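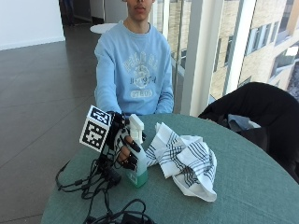 Team Tennis Returns to the Club Calendar

With 481 players registered and a full schedule of regional ties ahead, the Cavalcanti Team Championship enters its new season on a firmer footing than at any point in its history.

December 21, 2018

The Cavalcanti Team Championship was founded in 2000 as a weekend competition between neighboring tennis clubs. It was played on whatever courts could be spared, and its first trophy was shared by two teams after rain prevented the final from being completed. The championship has since become the principal team event for amateur players in the region, and its results are followed closely well outside the clubs that take part.

The coming season will open in March at the Faltarine Tennis Center, where the indoor courts were resurfaced over the summer. Six clubs will compete in the top division. Each tie will consist of four singles matches and a deciding doubles match, the latter to be played only when the score is level. Under the previous rules, doubles was contested regardless of the result, and several captains had asked for a change after a number of late finishes last winter.

A Different Kind of Pressure

Players who spend most of the year competing for themselves often describe team tennis as a separate discipline. A singles player who loses an early-round match at a tournament goes home. In a team tie, the same player is expected to return to the bench, support the next match and remain available for doubles. The captain may sit at the side of the court and offer advice at each change of ends, a practice that some competitors welcome and others need time to accept.

The championship has produced its share of unexpected results for this reason. Plirkier, the defending champion, won its title last season without a player ranked among the leading names in the individual standings. The club lost the opening singles match in both its semifinal and its final and recovered on each occasion. Its doubles pairing, together since junior competition, was not beaten at any stage.

Bavier, the losing finalist, has the deeper squad on paper. The club has strengthened its lower singles positions, where it was most vulnerable in the final, and will have the advantage of hosting its first two ties. Its supporters will remember that it held match points in the third singles of that final before the momentum shifted.

Preparing for the Indoor Season

Clubs have approached the winter months in different ways. Plirkier has kept its squad in match play throughout, with internal ties held under championship conditions and full officiating. Bavier has reduced the number of competitive sets and devoted more of its court time to serving and returning, on the view that indoor tennis is decided largely by the first two shots of a point.

Both clubs have placed greater emphasis on hand and forearm conditioning. Players moving from clay to a faster indoor surface must adjust their grip and shorten their swing, and soreness in the wrist and elbow is common in the first weeks. Coaches advise a gradual change in string tension and recommend that players begin with short sessions before returning to a normal training load.

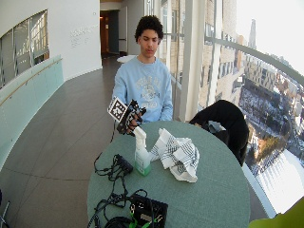
A young man at the table, his gloved hand above a spray bottle.

Junior Places Extended

The most significant change to the regulations concerns younger players. Every club in the top division must now include at least one junior in its squad for each tie, and that player must be eligible to compete in singles. Clubs in the lower divisions are encouraged to do the same, although no penalty will apply this season.

The measure was adopted after a long consultation. Smaller clubs expressed concern that they would be required to field inexperienced players in matches that could decide promotion or relegation. The final wording leaves selection to the captain on the day, provided that the junior is present and properly registered.

Entries for the lower divisions remain open until the end of the year. The draw for the top division will be published before the opening ties, together with court assignments and the order of play. Admission to all matches at the Faltarine Tennis Center is free, and seating will be available from one hour before the first match.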